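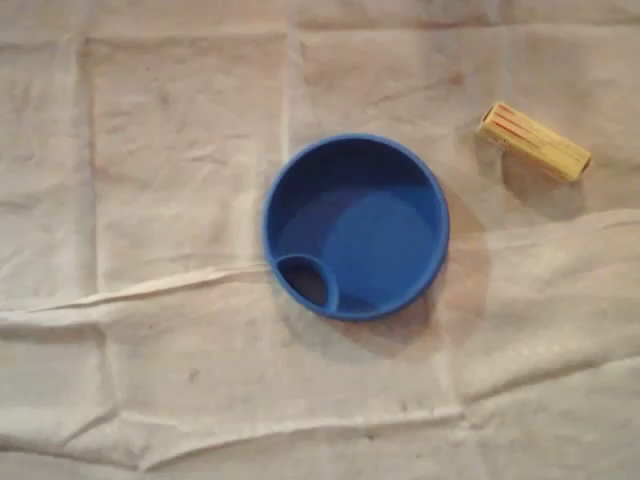
How we're teaching a robot arm to tidy up

Hello! I'm Brenda Greenwood, and I build robots. Well, I build bits of robots, and then I take the bits off again because I put them on backwards. I do it in a shared workshop called Castness, where lots of people have a bench each and everyone borrows everyone else's screwdrivers.

My bench is covered with an old off-white sheet at the moment, creases and all, with a round blue plastic dish on it and a little yellow block shaped like a tube. Those two things are the whole job. I want my robot arm to pick up the yellow block and drop it in the blue dish.

You could do that right now with your eyes half closed. You could do it while singing. So why has it taken me since March?

What a robot arm is made of

Think about your own arm. You've got a shoulder, an elbow and a wrist, and then a hand on the end with all those clever fingers. My arm has joints too, and inside each one is a motor. The motors I used are a special kind called servos. An ordinary motor just spins and spins, like the one in a fan. A servo can be told to turn a certain amount and then stop and stay there, like when you play musical statues.

My arm has 5 servos. One turns the whole arm left and right, one is the shoulder, one is the elbow, one tips the wrist, and the last one opens and closes the gripper, which is the robot's hand. It only has two fingers, and they're a bit like the tongs you use for picking up salad.

The long pieces in between are plastic, and I printed them on the workshop's 3D printer. We call the printer Bianchini. (I don't know who named it. It was already called that when I joined, and it answers to nothing else.) The first elbow I printed was too small and the servo wouldn't go in at all. The second one was so big that the servo rattled about like a pea in a bucket. The third one fitted!

How does it know where things are?

A robot has no idea what a dish is. It has no idea what a block is either, or a bench, or a Brenda. It has a camera that looks straight down, and the camera sends a picture to a small computer. To the computer, a picture is just a giant grid of tiny coloured squares called pixels, and every pixel is a list of numbers.

So I had to give it some rules. The dish rule goes like this: look for a big patch of strong blue. There's no other strong blue thing on the sheet, so that one was easy, and the computer finds the dish almost straight away.

The block rule was much harder. The block is yellow, but it's a pale, creamy sort of yellow, and the sheet is a bit creamy too, especially when the light is warm. The first time I ran the program, the arm reached out very proudly and tried to pick up a fold in the sheet. It pinched it and lifted it, and the dish slid sideways, and I laughed so much that Oluwatosin came over from the next bench to see what was wrong.

Oluwatosin Ogunleye makes wooden clocks and knows a lot about shadows (sundials were his first love). He told me to look for the block's shadow as well as its colour. The block is a short, stubby little thing with a shadow next to it on one side. A fold has a shadow too, but it's long and soft and stretches out across the cloth. Now my rule says: look for something yellowish, about the right size, with a small shadow beside it. Much better.

Try this at home

You can be a robot too, and all you need is a friend, a bowl, a rolled-up sock and a scarf.

1. Put the bowl and the sock on a table.

2. Tie the scarf over your eyes. Your arm is now the robot arm, and your friend is the computer.

3. Your friend tells you how to move, using only these words: left, right, forward, back, up, down, open, close, stop.

4. See if you can get the sock into the bowl.

It's surprisingly tricky! Your friend will probably say "left" and you'll go much too far. That's why we give robots numbers as well as words. Try it again with "left, two finger-widths" and see if you do any better. Then swap over, so you both get a go at being the computer.

Getting a good grip

Finding the block is only half of it. The block is a tube lying at a slant, and if the gripper comes down the wrong way round, one finger lands on top of it. So the wrist has to point the right way before the fingers close. My wrist could only tip up and down, it couldn't twist. Oh dear.

I asked Gisela Haberkorn, who runs our Saturday-sized pile of spare parts (it's really a cupboard, but you should see it), and she found me one more servo. I haven't fitted it yet. For now the arm can only pick up the block when it happens to be lying at a handy angle.

Then there's the squeeze. If the fingers squeeze too softly, the block drops out. If they squeeze too hard, it shoots away like a wet bar of soap. I stuck some thin rubber on the fingertips, and that gives them a bit of grip, the same way the bottoms of your trainers do.

Counting the goes

I keep a notebook, and every time the arm has a try I put down a tick or a cross. So far it's had 200 goes, and there are 79 ticks and 121 crosses. That sounds like a lot of crosses! But most of them are from the early pages, back when it was in love with that fold. Crosses are useful. Next to each one I write what went wrong, and that's how I know what to mend next.

What I'm doing next

First I'm going to fit the new wrist servo, so the arm can twist. After that I'd like it to cope when I move the dish to a different place halfway through, which at the moment makes it terribly confused and it drops the block on the spot where the dish used to be.

If you build an arm of your own, out of cardboard and string or anything else you've got, do ask a grown-up to help with the cutting. And keep a notebook – draw the crosses nice and big.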